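BELTBY COMMUNITY HALL ASSOCIATION
Minutes of the Kitchen and Supplies Meeting
Held in the Small Meeting Room, September 1, 2022

Present: Anjana Munasinghe (Chair), Debashish Cassim, Nimal Miah, Obaidul Pathirana (minutes)
Apologies: Kasun Mollah

1. Opening and previous minutes
The Chair opened the meeting. The minutes of the previous meeting were approved with one correction: under item 4, "dish towels" should read "tablecloths." Moved by Mr. Cassim, seconded by Mr. Miah. Carried.

2. Matters arising
2.1 The repair to the serving hatch has been completed. The invoice from Karunaratne has been received and passed for payment.
2.2 The second key to the supply cupboard has not been found. Mr. Miah will have a copy cut and will enter it in the key register.

3. Kitchen stock
Mr. Cassim presented the stock list. The hall holds 69 dinner plates and 50 soup bowls in usable condition. Thirteen plates were withdrawn for chips at the rim. The meeting agreed that replacements should wait until the January budget. Groups expecting more guests than the hall can seat with its own china are to be told so when they book.

4. Disposable cutlery
4.1 The meeting considered the state of the cutlery drawer. Wooden and plastic items have been put away together, and several hirers have complained of having to search for spoons during serving. Opened packs have also been left unsealed in the drawer.
4.2 Mr. Miah proposed that the cutlery be sorted by kind and stood in cups on the table before each event, with the remainder kept in zip bags. Mr. Pathirana asked whether the cups would be stable on the serving cart. It was agreed that they would be used on tables only.
4.3 The Chair asked that handles be placed downward in the spoon cups. Mr. Cassim noted that guests then take hold of the bowl of the spoon, and preferred the handles upward. After discussion the Chair's arrangement was adopted for a trial period ending in January, with tongs to be set beside the cups.
4.4 No further plastic cutlery will be bought until the present supply is used. Wooden spoons may be reordered from Prorketti in the usual quantity.
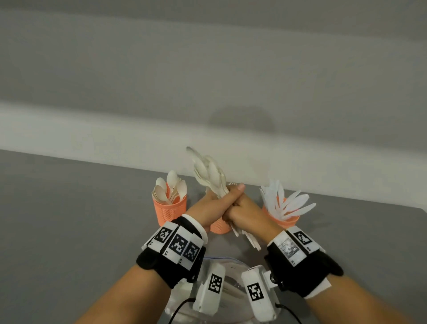 Page last changed: September 2022, O. Pathirana

Mixed cutlery in hand, with wooden spoons already standing in one of the mesh cups (item 4.2).

5. Labels and shelving
Mr. Pathirana reported that the Ondemar shelf unit has been assembled. Shelf labels are to be printed in large type. The lower shelf is reserved for table linen. Ms. Munasinghe will write to regular hirers about the new layout.

6. Other business
Mr. Miah asked that the kitchen closing checklist be shortened. He will bring a draft to the next meeting.

7. Next meeting
To be held in January, on a date to be set by the Chair. The meeting closed at 8:16 p.m.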